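The Hours Column Is Wrong

Most arguments about automation at work are arguments about headcount. I think the unit is badly chosen. At Mondley, where I have spent six years writing procedures for the cleaning and room-reset teams, headcount has not moved since the Harkis program began in August. What has moved is the content of the hour.

Before Harkis, a reset was one task on the sheet. An attendant entered a room, returned it to its standard layout, and signed. Now the same attendant performs part of the reset with a hand-held gripper, at a pace the gripper can tolerate, so that a machine may later be trained on the motion. The sheet still says "reset." It does not say that the grip is slower than the hand, or that a failed grasp must be repeated from the start position. Oliwia Krawczyk logged 200 resets under the new method and told me her forearm notices the difference by the end of a shift. There is no field for that either.

Management's position, put to me by Ettore Guerra, is that the work is unchanged and only the tool is new. I disagree on technical grounds. A demonstration is a product. It is stored, graded and used again. The current set stands at 3435 demonstrations, each made by someone paid at the reset rate. If the set has a value to the company — and the budget suggests it does — then producing it is a second job, and it should have its own line, its own rate and its own rest interval.

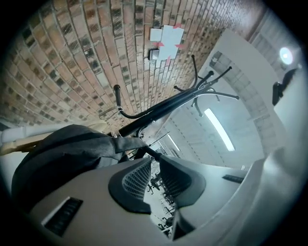
The gripper near the coat rack, Mondley.

Soft goods show the problem best. Fabric hangs differently each time, and an attendant decides where to take hold of it without being able to say why. Jadwiga Kaczorowski has done this for ten years. That judgment is what the program is collecting, and it appears in her job description as "general tidiness."

I do not oppose the program. Some of these motions are hard on the shoulder and I would gladly see a machine take them. My request is narrower. Record demonstration time separately from reset time, starting with the next roster. Let attendants see which of their recordings were rejected, and on what criterion. Vasilis Kolev has drafted a form that does both on one page, and it has been waiting for a signature longer than it took him to write.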